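Safety checklist for visitor demonstration
Hand gripper station, open day in September

Site: Clirnier, Skanville office, demonstration room
Host of the visit: Clirnier
Visitors: group from Gallby
Checked by: Lucyna Piątek
Time of check: 8:40, repeated at 13:15 before the second group

Marks used: OK = accepted. OK/C = accepted with comment. NO = must be corrected before the visitors come in. N/A = does not apply.

Part A. Room and access

A1. Entrance door opens fully and is not locked from inside. OK

A2. Number of persons in the room is not over the limit of 18. NO, later OK
Comment: The list from Gallby had 19 names and the host had not divided it. I asked to make two groups, and this was done before the first group came up. The person who demonstrates must be counted also.

A3. Walkway for visitors is minimum 1000 mm wide. OK/C
Comment: Measured at the narrowest place. It is enough when all visitors stay on the near side of the table. Please do not let them walk behind the office chair on the far side.

A4. Emergency exit sign can be seen from the table. OK

A5. Fire extinguisher present and in date. OK
Comment: In the corridor, not in the room. Tell this to the visitors at the beginning.

Part B. Table and work area

B1. Table is stable and does not move when a person leans on it. OK

B2. The middle of the table is free for the exercise. OK/C
Comment: The towel is the only thing which has to be handled. Papers, tissues and the laptop are at the right side and can stay, but they should not come closer to the middle. 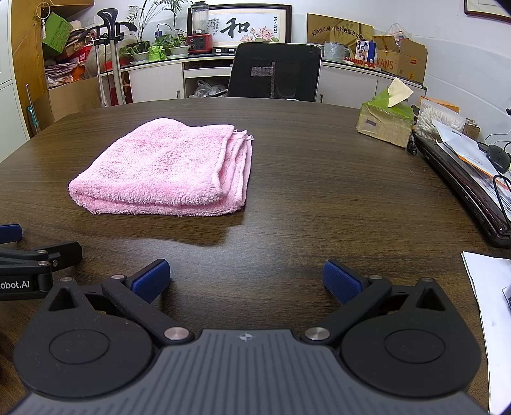

Item B2. Folded towel on the table and hand gripper with open fingers, seen from the operator side.

B3. Object for the exercise is soft, light and without sharp parts. OK/C
Comment: Terry towel, pink. There are loose threads at one corner. They are not dangerous, but a thread can go into the joint of the gripper, so cut them with scissors when there is time. Do not pull them out.

B4. No open drinks or liquids on the table. OK

B5. Cables do not lie in the work area. OK/C
Comment: The mouse cable makes a loop at the right side. It is not in the way of the hands, but a sleeve can catch it. If the mouse is not needed for the demonstration, please take it away.

B6. Light is sufficient and does not blind the operator. OK/C
Comment: The table top is dark and it reflects. I stood at the operator place and could see the work well. Taller persons should try it also.

Part C. Hand grippers

C1. Pivot pins are seated, nothing is loose. OK
Comment: Checked by hand on both grippers, tool not moving.

C2. Blue finger pads are complete and well fixed. OK

C3. Pinch points are explained to each visitor before he or she takes the tool. OK/C
Comment: The host says "keep your fingers away from the tips". It is correct but too short. The arms between the body and the pads can also pinch. Please show these places with a pen - pointing with the finger is a bad example for the visitors.
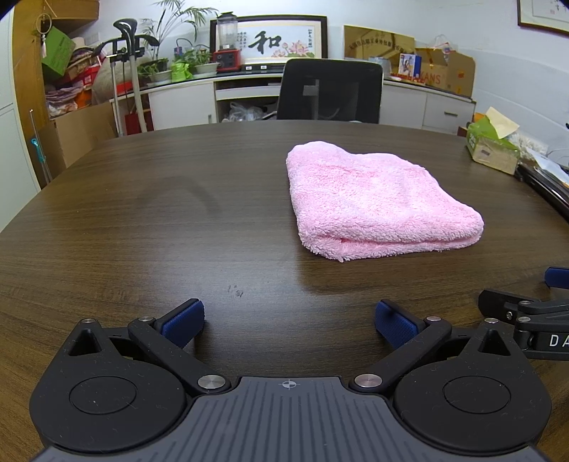
C4. Only one visitor holds a gripper at one time, and the others keep a distance of minimum 300 mm from the tool. NO, later OK
Comment: In the trial run at 8:40 two colleagues worked opposite each other and their hands came too close. For visitors this is not allowed. The second gripper stays with the demonstrator. At 13:15 the rule was followed.

C5. Long hair is tied, scarves and badge ribbons are taken off. OK/C
Comment: The badges of Clirnier have long ribbons. Ask for clips at the reception.

C6. Pads are wiped between two visitors. OK
Comment: Use the wipes from the first aid box and write down when they are finished. Paper tissues alone are not accepted for this.

Part D. Surroundings

D1. Nothing can fall from shelves or counters. OK/C
Comment: On the counter at the back there are open cartons with a plastic bag on top, at the right side. They stood well when I touched them. It would be better to move them to the store room before the next visit.

D2. Kitchen appliances are not connected during the visit. OK
Comment: This is for the blender on the counter. Plug was out at both checks.

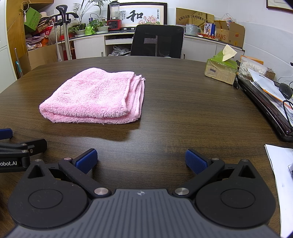
D3. Floor is free from things to stumble over. OK/C
Comment: The big carton on the left side, under the shelf, is outside of the visitor area. Same for the pole stand. I accept both if the visitors stay at the table. Last year at Wieczorek we had a floor tape for this and it worked very well, so I recommend to buy a roll.

D4. Chair is pushed to the table when no one sits on it. OK

Part E. People

E1. Demonstrator has read the instruction and signed it. OK

E2. First aider is named and in the building. OK/C
Comment: The name was on the old list with a wrong extension. Corrected by pen, new print is needed.

E3. Children under supervision of an adult. N/A

Open points after second check: B3 threads, D1 cartons, D3 floor tape, E2 new print. None of them stops the visit. Please send me a short message when they are closed - a photo is not necessary, except for D1.

Released for the afternoon group at 13:30.
L. Piątek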